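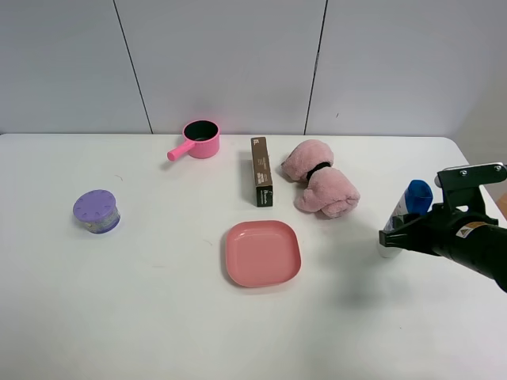

Items left behind by a departing tenant: what is the owner required to keep?

Posted by Heather Cosgrove

I manage one furnished apartment on behalf of a relative who lives abroad. The most recent tenant moved out at the end of September and returned the keys on time. At the final inspection I found a number of small belongings in the kitchen and bathroom cabinets, among them cookware, half-used toiletries, cleaning products and one closed carton that I have not opened. The lease, which is a standard form issued by Virkier, refers to "abandoned property" in a single sentence and gives no procedure.

The tenant has answered one email and then stopped responding. The deposit was 600 dollars and has not yet been returned. I would be grateful for guidance on the following points. Am I obliged to store everything, or only items of some value? May the cost of storage or disposal be taken from the deposit? Does the closed carton need to be treated differently from the loose items? A new tenant is expected shortly and the cabinets must be cleared before then.

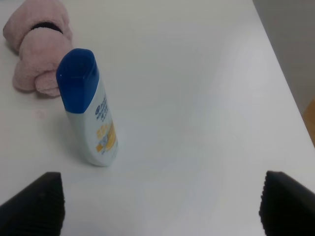

I should add that the furniture and most of the kitchen equipment belong to my relative. There is an inventory from the start of the lease, but it is not detailed. It says "assorted pans" and nothing more.

Posted by Femke Maes

The rules on this subject are set by state law, and in some places by city ordinance as well, so the first step is to find the section on abandoned property in your state's landlord and tenant act. The following applies in a general way and should be checked against that text before any action is taken.

Most states require the owner to give written notice before disposing of anything. The notice should identify the items in enough detail that the former tenant can recognize them, state where they are being held, and give a date by which they must be collected. An email may or may not count as written notice. Send a letter to the forwarding address as well, and keep proof of mailing.

Many acts distinguish between property above and below a stated value. Below that value, the owner may usually discard or donate the items once the notice period has ended. Above it, a public sale may be required. The value is assessed for the property as a whole – not item by item – in several of the acts I have worked with.

Used toiletries, open food and similar perishable goods are commonly treated as refuse. List them in the notice anyway. A list costs nothing to prepare, and disputes in this area tend to concern the things that were left off it.
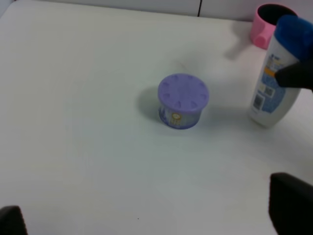
The closed carton should be recorded as a closed carton. Some statutes permit the owner to open a container in order to estimate its value, and others provide that a locked or sealed container may simply be described as such. Until you have read yours, leave it closed and store it in a dry place.

On the deposit, reasonable storage costs can often be recovered, but not always by deduction. Where the law allows deductions only for unpaid rent and damage, storage must be claimed separately. Please note that the deadline for returning the deposit continues to run while the question of the belongings remains open. Do not hold the full 600 as security for collection.

Posted by Skarphéðinn Toft

Throw it all out. In 4 tenancies I have never had anyone come back for shampoo. The carton, perhaps keep for a month.

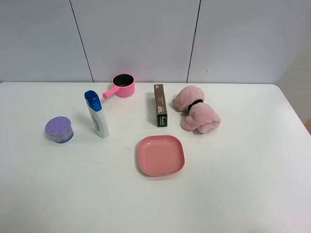 Posted by Ama Fiadzo

I would not advise the course suggested in the previous reply. A former tenant of ours in the Mahuika building filed a claim for 225 dollars over kitchen goods that had been discarded without notice, and we settled for 130 together with the filing fee. The goods themselves were quite ordinary.

With regard to the inventory, "assorted pans" will not assist you if ownership is disputed. Ask your relative to confirm in writing which pieces are theirs, and place anything uncertain with the tenant's belongings until the notice period has ended. Storage need not be commercial. A locked closet in the same building is normally sufficient, provided that the incoming tenant has no access to it.

For the next lease I recommend a clause that sets out the notice period, the method of notice and the address to be used. The Virkier form leaves space for additional terms on its last page. It cannot reduce the rights your state gives the tenant, but it does settle the matter of email. We ask each tenant to initial it at signing and attach a copy to the inspection report when the keys are returned.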